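Dullwood Shared Kitchen
Minutes of the July users' meeting

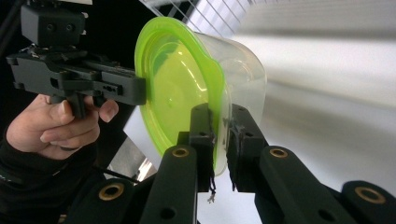 Maribeth Layug asked that the tubs with coloured lids be kept to one shelf from now on, as people were taking them home with leftovers and bringing back something smaller.

Present: Rogelio Espiritu (chair), Shaohua Zeng, Jericho Panganiban, Maribeth Layug
Apologies: Alper Bayram
Meeting opened 6:40 pm.

1. Previous minutes
Accepted with one change. The repair to the cool room door was paid for out of the maintenance line, not the cleaning line. Moved Shaohua, seconded Jericho.

2. Storage tubs
Discussion carried on from Maribeth's request. Jericho said the clear tubs are the ones people want, as you can see what is in them without lifting the lid. The old white ice cream containers are brittle and several have split at the corners. Shaohua has been using them for dry beans and would like to keep the sound ones for that.

Agreed that the old white containers go in the recycling except those Shaohua sets aside. Agreed that clear tubs live on the second shelf of the pantry, lids on, labels facing out. Rogelio raised the question of storing lids separately to save room. This was tried last year in the drawer under the bench and did not go well. Lids stay on tubs.

Maribeth had a price from Dultel for 80 new tubs with lids at $279 delivered. Jericho thought that was too many for the space we have. After some discussion it was moved that we buy 20 to begin with and see how they stand up to the dishwasher. Maribeth to get a new price for the smaller order. Moved Jericho, seconded Maribeth. Carried.

3. Labels
Masking tape is leaving glue on the plastic. Shaohua brought a roll of the dissolving labels used at her work and passed it round. They come off under the hot tap. Agreed to change over when the tape runs out. Name and date on every tub, and anything in the fridge without both will be thrown out at the end of the Javier Street lunch shift. Rogelio asked that people write the date the food was made and leave off the use-by date, as we have had both on the one shelf.

4. Pantry clean
The bottom shelf needs clearing before the flour order arrives. There is a bag of rice at the back that has been open since before Easter. Rogelio and Jericho will do it together and will wipe down the shelves at the same time. The spare kettle can go to Iven House if they still want it. Shaohua to ring them.

5. Dishwasher
Tubs are coming out with water sitting in the rims. Maribeth suggested loading them on a lean on the top rack and leaving the door ajar at the end of the cycle. A note to go up beside the machine. Lids go on the top rack only, away from the element. Alper sent word that the rinse aid was empty when he checked it and he has bought more. He is to be paid back from petty cash on receipt of the docket.

6. Other business
The tea towels need a wash. Jericho will take this lot.
The pantry key is to go back on its hook and not in the cutlery tray.
Bin night roster is full until the end of August.

Meeting closed 8 pm.

Actions
Maribeth: new price from Dultel for 20 tubs
Shaohua: sort white containers, ring Iven House about the kettle
Rogelio and Jericho: clear and wipe pantry shelves
Jericho: tea towels
Maribeth: dishwasher note
Rogelio: pay Alper for rinse aid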